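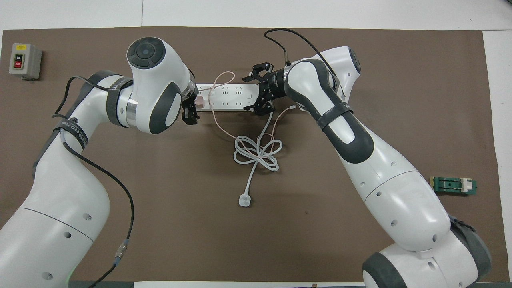
Tahsin Sarkar asked, before the first slide was up, whether anyone on the floor at Cleltero had been told what their job would be once the cells were running, or only that they would still have one. Those are two questions and the plant answered the second one first. Most of this session is about the first.

Unit 6. Bench work, automation and job content

Reading for this unit: the Cleltero case packet, parts 1 to 3. Part 4 is for next time. Bring the packet to class.

Background to the case

Cleltero assembles and tests small electrical goods for other companies. At the time of the case it had 110 people on one site, most of them on benches. The work was plugging, unplugging, routing cords, checking that a plug seated properly, coiling and packing. None of it is heavy. It is hard to automate because cords are soft. A cord never lies the same way twice, and a fixture that works for one coil fails on the next. This is why two-arm cells came to this kind of bench so much later than single arms came to welding and palletizing. One arm can hold a power strip steady or push a plug into it, but a person doing the same job uses both hands without thinking about it.

The first cells were put in by an integrator, Khattak, and the scheduling software came from Zokalow. Keep the two apart when you read the interviews. Workers often say "the robot" when the thing they are complaining about is the schedule.

What changed, by group

Bench assemblers. Before the cells, an assembler did a whole unit from start to finish. Afterward the cell took the repeated plug and socket steps, and the assembler loaded parts, cleared tangles and dealt with whatever the cell gave up on. Cycle time per unit went down. Time spent standing and watching went up. Several people in the packet describe the new job as easier on the wrists and worse for the head. Both parts of that should go in your notes. Students tend to write down only the one they agree with.

Cell tenders. This was a new title, filled from the benches. There were 18 posts at the start. Tenders restart cells, swap gripper fingers, record stops and teach new positions. They got a pay step and four weeks of training, two of them on site. The job posting asked for "comfort with computers," and part 2 shows who read that and did not apply. Look at the ages.

Line leads. They lost some of their say over pace. Under the old system a lead could slow a bench when a new person was learning. Under Zokalow the pace was set for the room, and changing it took a request that was answered the next morning. This caused more trouble in the first months than anything the arms did.

Maintenance. Workload went up and stayed up. Cables that move with an arm wear out, and so do connectors. The budget had allowed for spare motors but very little for cables. The maintenance interviews are short and worth reading twice.

The stop log

From the start of the trial in November the tenders kept a log of every stop, on paper for the first weeks and then on a tablet. The log in the packet has 708 entries. Over 100 of them are marked "other." When the class coded those entries last year, the largest group was a person stepping in to fix a cord before the cell had a chance to fail. The cell did not count that as a stop. The tender did, because they had to walk over and do it.

For this course the log matters as a record of work that does not show up in the official numbers. The Zokalow report for the same period gives the cells a good score. Both documents are honest. They measure different things, and the staffing plan was written from only one of them.

Terms to know

Task displacement: a step in a job is taken over by a machine. The job may remain.

Job displacement: the job itself is no longer filled.

Residual work: what is left for people after the regular steps are automated. It is usually irregular, and it often gets the same job grade as before.

Skill transfer: a worker's knowledge is moved into a program, a fixture or a procedure. Ask who is paid for that and when.

Points for discussion

The assemblers who taught the cells how to handle loose cords were paid their normal rate for those hours. Should there have been a separate rate? Management's answer is in part 3, page two, and the line leads' answer follows it.

Nobody was laid off in the first year, but people who left were not replaced. Is that a result of automation? Say what evidence you would need.

Compare with the Sultitz plant from Unit 4, where tenders were hired from outside and the benches were kept as they were. Turnover among tenders was higher there. Wages were also different, so be careful with the comparison.

Written work

Two pages, typed. Pick one of the four groups and describe a single shift before and after the cells, using only the interviews and the stop log. Do not use the Zokalow report for this one. Give entry numbers when you cite the log. Papers are due at the start of the next session, and late papers go in the box outside the department office.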